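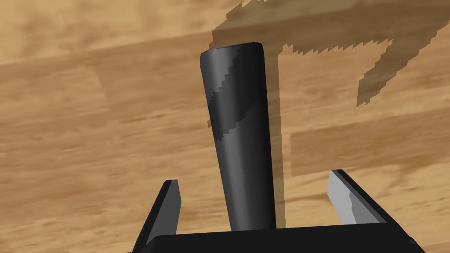

August 24, 2019

So the robotics club at Prosser finally has a simulator going, and I've been up way too late with it all week! We named the project Skuvatura (Brayden Chisholm's idea, he won't say what it means) and the goal is simple enough to say: teach a gripper to pick up a cylinder from a wooden table. Doing it is another matter.

The wrist view is my favorite part. You look out over the palm with a finger on either side, and the gray cylinder stands up between them like a tower. The fingers are wide open and not touching anything yet, and I get nervous every single time, even though it's all pixels. Speaking of pixels, yes, the shadows have stair-step edges. Jolene Halliday wants to turn up the shadow resolution. I want the frames to keep coming fast, so for now we're living with the jaggies.

In July our first controller managed 13 good grasps out of 301 tries. Mostly it closed too early and knocked the thing over. Then Jolene found that we had two coordinate systems mixed up (palm and wrist, easy to do, ask me how I know) and it got a lot better overnight. I was jumping around the kitchen!

Next we're running 2000 tries with the cylinder starting in random spots, and Brayden is writing the script that logs the misses. I still have to fix the finger speed before he can start. If you've tuned a gripper before, please leave me a comment, I have so many questions about closing force.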